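Zuletzt aktualisiert: 3/2/20
Lesezeit: 4 Minuten

Weil einige gefragt haben, wie die Horkness-Baureihe in der Serie genau zusammenhängt, schreibe ich es hier in mehreren Beiträgen auf. Deutsch ist nicht meine Muttersprache, also bitte ich um Geduld bei den Fachwörtern. Es gibt Spoiler bis zum Ende der zweiten Staffel.

Die Horkness ist ein schwerer Transportläufer mit vier Beinen. Im Kampf sieht man sie selten allein. Ihre Aufgabe ist es, Munition, Kühlmittel und Ersatzteile vom Landeplatz zur Front zu bringen. Gebaut wird sie von der Werft Soriano, und zwar nur in der Halle am Nordufer von Vadia.

In der Serie gibt es 16 Maschinen dieses Typs. Viele Fans glauben, es seien mehr, weil in der Schlacht am Damm so viele im Hintergrund laufen. Aber wenn man auf die Nummern am Rumpf achtet, sieht man, dass dieselben Modelle wiederverwendet wurden. Die Nummer 11 geht sogar dreimal durch dasselbe Tor.

Die Grundversion trägt 70 Tonnen Last. Dafür ist sie sehr langsam und braucht festen Boden. In Folge 5 versinkt eine im Schlamm, und die Besatzung muss zwei Nächte auf Hilfe warten. Für mich ist das die beste Folge der ersten Staffel, obwohl fast nichts passiert.

Nun zur Variante, nach der die meisten fragen: die Horkness Typ 2, in der Übersetzung manchmal auch "Horkness Spät" genannt. Sie ist kein neues Modell. Es ist ein Umbau, den man im Feld machen kann, wenn der richtige Bausatz vorhanden ist.

Der Bausatz heißt Bollilo. Er besteht aus einem Kranaufsatz, zwei zusätzlichen Stützen und einer Kabine für den Kranführer. In der deutschen Synchronfassung wird der Name leider falsch erklärt. Dort klingt es so, als ob Bollilo der Name des Piloten wäre. Ich habe das selbst sehr lange geglaubt.

Mit dem Bollilo-Bausatz sinkt die Traglast deutlich. Die genaue Zahl wird in keiner Folge gesagt. Im Begleitheft steht nur "verringert". Wenn jemand eine bessere Quelle hat, bin ich dankbar -- ich suche diese Angabe schon seit August.

Was der Umbau bringt: Der Läufer kann beschädigte Maschinen selbst heben und auf den eigenen Rücken legen. Vorher musste man dafür die fahrbare Werkstatt holen, und die war in der ersten Staffel immer am falschen Ort. Die Autoren haben das als Problem eingeführt und dann mit einem Kran gelöst. Das gefällt mir sehr.

Zur Zuteilung. Die Garnison in Vadia besitzt vier Stück der Typ 2. Der Rest der Maschinen bleibt in der Grundversion. Einen fünften Bausatz gibt es auch, aber er liegt ungeöffnet im Lager und wird nur in einem Dialog erwähnt. Ich bin ziemlich sicher, dass er in der dritten Staffel wichtig wird.

Die Besatzung wird oft verwechselt. Grundversion: Fahrer, Lademeister, Funker. Typ 2: Fahrer, Kranführer, Funker. Der Lademeister steigt also aus, sobald der Kran montiert ist. In Folge 9 streiten sie deswegen, und dieser Streit ist nur verständlich, wenn man das weiß.

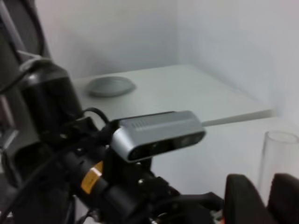 Noch ein Wort zu den Farben. Die Grundversion ist im Anime graugrün, die Typ 2 hat gelbe Streifen an den Stützen. Im Manga gibt es die Streifen nicht. Dort erkennt man den Umbau nur am Kran, und wenn der eingeklappt ist, kann man die beiden fast nicht unterscheiden.

Zum Modellbau: Soweit ich weiß, gibt es nur den Bausatz der Grundversion. Er hat 105 Teile und die Beine sind beweglich, aber die Knie halten das Gewicht des Rumpfes nicht gut. Ich habe bei meinem einen Tropfen klaren Lack in die Gelenke gegeben. Jetzt steht er, allerdings etwas schief.

Den Kran habe ich aus Resten selbst gebaut. Er ist ein bisschen zu lang geworden. Wer es nachmachen möchte, soll lieber zuerst die Kabine bauen und danach den Ausleger messen. Ich habe es umgekehrt gemacht und musste zweimal sägen.

Eine Korrektur zu meinem älteren Beitrag: Ich hatte geschrieben, dass Soriano auch die kleinen Aufklärer baut. Das war falsch. Soriano liefert für die Aufklärer nur die Fußplatten, der Hersteller selbst wird nie genannt. Danke an alle, die mich freundlich darauf hingewiesen haben.

Offen ist für mich noch die Frage, warum die Nummer 7 in der Typ-2-Gruppe fährt, obwohl sie in Folge 3 zerstört wird. Entweder wurde sie repariert oder es ist ein Zeichenfehler. Ich tendiere zum Fehler -- aber die Beule am linken Vorderbein ist noch da, und das würde man bei einem Fehler doch nicht mitzeichnen?

Als Nächstes schreibe ich über die Funkanlage. Dafür muss ich zuerst Folge 12 noch einmal sehen, diesmal mit Originalton.

Diese Seite verwendet Cookies. Mit der weiteren Nutzung stimmen Sie der Verwendung zu.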